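Trorkthorpe Automation Board > Cell setup > Gripper stops short of fixture

ornix_92
Bringing up the sim of our board test cell before the real one ships in September. Gripper closes 2 mm early on the door handle, every cycle. Arm base re-zeroed, TCP checked twice. Ideas?

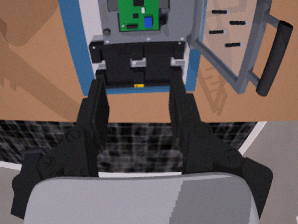
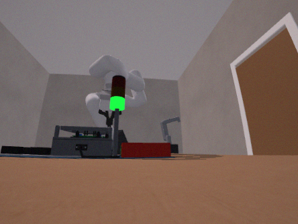 Fixture was re-modeled on 7/29/21, handle moved then I think. Didnt touch the arm program.

peltulier
Theres your problem. Reteach the approach point off the fixture frame, not the base.

gasket600
Disagree – check the pad thickness in the tool file first. Takes a minute.

peltulier
Pads wont give you the same offset every cycle.

gasket600
They will if the tool file is wrong. Same wrong number every time.

ornix_92
ok pads first, then reteach. Back tonite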